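4. The open day

4.1 Why we held one at all

I should say up front that this section is less formal than the ones before it. Sections 2 and 3 cover the controller and the training set, and if you only want success rates you can skip ahead to Section 5. But a lot of what we changed in the second half of the project came out of one afternoon with visitors in the lab, and I kept finding that I couldn't explain our later choices without talking about it.

The Mastutstead lab opens its doors every October. Most groups put up a poster and run a video on a loop. We had been working on Rekow, our policy for handling cloth in cramped household spaces, and we decided (a little rashly!) to run it live on the bathroom setup all afternoon, with people standing right there asking questions. The Thepsuriya group next door did the same with their drawer-opening work, so at least we had company.

4.2 What the visitors saw

The task was the towel-in-sink task from Section 3.2. One arm does the work and the other stays parked unless the policy calls for it. A towel gets dropped in the basin any old way, and the arm has to press down, gather a fold, close the fingers and lift. It sounds easy when I write it out. A sink is a terrible place to grab cloth from, though. The walls curve, the faucet hangs over the part you want to reach, and the towel slides around on the smooth surface when you push on it.

We planned on two demo sessions with a break for the arms in between. Each session was a string of attempts with a fresh towel drop every time, and visitors were allowed to do the dropping. I loved this part. Kids went for the tightest ball they could make, while most adults laid the towel down rather politely, as if somebody had to use it afterward. Our own drops during data collection had all been somewhere in the middle, and I could see that within the first few tries.

The policy had been trained on 1,269 demonstrations up to that point, and every one of them started from a towel dropped by somebody on our team. I had really believed that was varied enough. It handled the tight balls pretty well, but the flat, polite towels gave it trouble, since there was no raised fold to aim for and the fingers would press down and come up with nothing.

4.3 Questions people asked

I kept a notebook on the windowsill and wrote down what people asked, word for word where I could manage it. By the end I had 19 questions that weren't repeats. A good number were about price and jobs, as you'd expect. The ones that helped us were much more specific. How does it know the towel from the sink? Would a white towel work? What happens if the thing by the faucet falls in?

That last one stuck with me. We had been leaving bathroom items on the counter because we wanted the space to look lived in, but we had never looked at whether the policy paid any attention to them. One visitor, who told me she cleaned hotel rooms for years, said she always takes the towel by a corner and never by the middle. We tried scripting a corner grasp the following week, and it became the baseline in Table 4.

Figure 6. Rekow on the towel-in-sink task, with the gripper at the towel in the basin in all three panels.

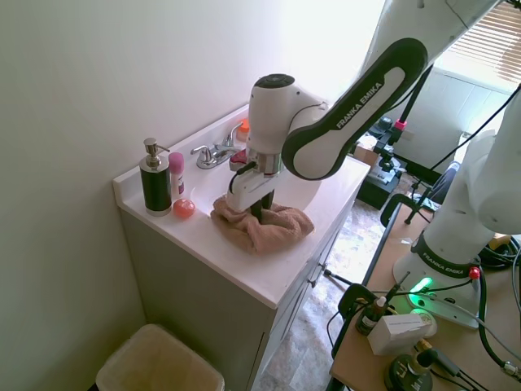
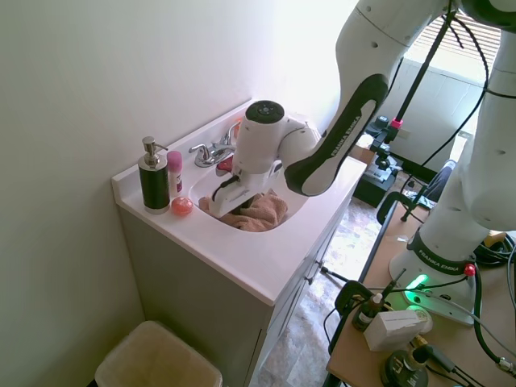
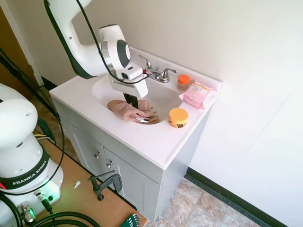

4.4 What we changed afterward

The first change was the drops. We asked people from outside the team to come by and drop towels for us, with no instructions beyond "put it in the sink." That brought the full set up to 3,000 demonstrations, and it's the set we use for everything in Section 5. I'd have liked to separate the effect of more data from the effect of more kinds of droppers, but we didn't have the robot time.

The second change was to the counter. We now shuffle the small items between attempts and write down their positions, so that the clutter test in Section 5.3 could be run properly. Before the open day they mostly stayed wherever the last person had left them.

The third is smaller and has to do with stopping. Visitors kept asking whether the arm was stuck when it paused over the basin, and a couple of times I wasn't sure myself. We moved the pause logic over to Zovier, our logging tool, which now prints a plain sentence on a side monitor whenever the policy is waiting on a new plan. It has no effect on the numbers, but I check that monitor constantly.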